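4. GARNIR LA CORBEILLE À FRUITS

Cette section concerne les corbeilles rectangulaires en osier tressé de la gamme Isum (référence 1408 au catalogue) et, avec quelques réserves, toute corbeille basse du même genre. Si la vôtre est ronde ou montée sur pied, passez directement à la section 5.

Le feuillet fourni par Manville promet une corbeille « prête à l'emploi ». Nous l'avons pris au mot une première fois, et nous avons passé la soirée à ramasser des brins cassés sur la table. Les étapes suivantes sont celles que nous utilisons depuis. Elles sont plus longues que celles du feuillet.

4.1 Avant de commencer

Il vous faut la corbeille, un chiffon sec, une brosse souple et les fruits. Le papier de soie décoratif que certains vendeurs ajoutent au colis est facultatif. Nous ne l'utilisons pas : il se tache vite et masque ce qui se passe au fond.

1. Retirez l'étiquette attachée au bord sans tirer dessus. Coupez le fil.

2. Brossez l'intérieur, toujours dans le sens du tressage, puis retournez la corbeille et tapotez le fond.

3. Passez le chiffon sur le bord roulé. S'il accroche, coupez le brin au ras avec des ciseaux fins.

4. Posez la corbeille à plat et appuyez sur chaque angle. Un léger jeu est courant. Au-delà de 3 mm, demandez l'échange, et n'acceptez pas la réponse selon laquelle « l'osier se remet en place tout seul ». Nous attendons toujours.

ATTENTION — Ne lavez pas la corbeille à grande eau. Le feuillet l'autorise. Chia-jung Tsao a essayé en février sur un modèle neuf : le fond a gondolé et il est resté gondolé.

4.2 Choix de l'emplacement

5. Choisissez une surface plane et dégagée, à l'écart d'un radiateur et d'une fenêtre plein sud.

6. Laissez assez de place sur un côté au moins pour passer la main sans heurter le bord. Une corbeille coincée contre un mur finit par servir de vide-poches.

REMARQUE — On lit souvent qu'il faut maintenir la pièce à 18 °C. Cheng-en Kong a relevé les températures dans sa cuisine pendant roughly le temps d'un hiver et n'a pas vu de différence qui mérite qu'on touche au thermostat.

4.3 Mise en place des fruits

7. Essuyez chaque fruit. Ne le lavez qu'au moment de le manger.

8. Écartez tout fruit ouvert, mou ou marqué d'une tache qui s'enfonce sous le doigt. Mangez-le ou jetez-le ; il n'ira pas mieux dans la corbeille.

9. Commencez par les plus lourds, que vous posez directement sur le fond. Les pommes se calent bien dans les angles.

10. Ajoutez les agrumes, puis le reste. Tenez-vous-en à une seule couche. La méthode Begović, avec sa pyramide et sa photo de magazine, suppose que personne ne prendra jamais le fruit du dessous.

11. Gardez un peu de fond visible. C'est par là que vous verrez arriver l'humidité et les miettes.

ATTENTION — Ne soulevez jamais une corbeille pleine par un seul côté du bord. Glissez une main sous le fond.

4.4 Ce qu'il faut penser des mélanges

Les pommes mûres dégagent de l'éthylène, un gaz qui hâte la maturation de certains voisins, bananes et avocats surtout. Le fait est établi. Les tableaux de compatibilité qu'on en tire le sont beaucoup moins : celui que distribue Ondport compte 27 lignes et se contredit au moins une fois, au sujet des poires. Pour une corbeille vidée en quelques jours, nous n'en tenons pas compte, sauf pour les bananes, que nous gardons à part.

Pour un stockage plus long, mettez les pommes au frais et ne laissez en corbeille que ce qui sera mangé rapidement.

4.5 Contrôle

12. Regardez la corbeille de dessus. Aucun fruit ne doit dépasser du bord au point de rouler si l'on bouge la table.

13. Retirez un fruit, n'importe lequel. Si les autres s'effondrent, recommencez à l'étape 9.

Corbeilles en osier garnies de fruits.

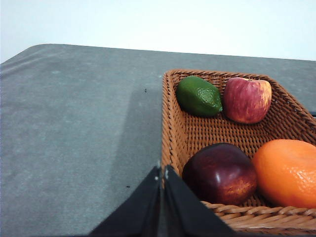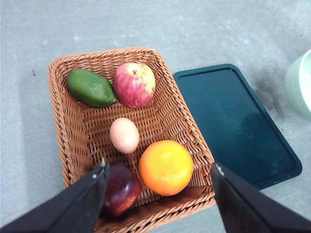 Reste la question des œufs, sur laquelle le feuillet ne dit rien et sur laquelle chacun a pourtant un avis. Leur coquille est poreuse, elle marque au moindre choc, et un agrume qui roule suffit à la fêler. Sur la deuxième vue, un petit œuf rose pâle est posé vers le milieu du fond, avec l'orange en bas à droite de lui et, plus haut, un citron vert et une pomme rouge et jaune. C'est joli, et c'est une disposition que nous déconseillons pour l'usage courant : dès qu'on déplace la corbeille, l'orange peut venir contre l'œuf. Si vous tenez à garder des œufs à portée de main, prenez un second récipient, ou calez-les dans une boîte.

4.6 Entretien

14. Videz entièrement la corbeille une fois par semaine et secouez-la au-dessus de l'évier.

15. En cas de jus renversé, tamponnez aussitôt avec un chiffon à peine humide, puis laissez sécher à l'envers, à l'air libre. Pas de sèche-cheveux.

16. N'appliquez ni cire ni huile sur l'intérieur. Le flacon « nourrissant » vendu avec la gamme Isum laisse un film collant qui retient la poussière, et nous n'avons trouvé aucun tressage qui s'en porte mieux.

REMARQUE — Une odeur persistante vient presque toujours d'un fragment pris dans le tressage, le plus souvent à la jonction du fond et des parois. Cherchez-le avec la brosse avant d'essayer le bicarbonate.

Section révisée le 6 mars 2005. Pour les corbeilles rondes, voir section 5.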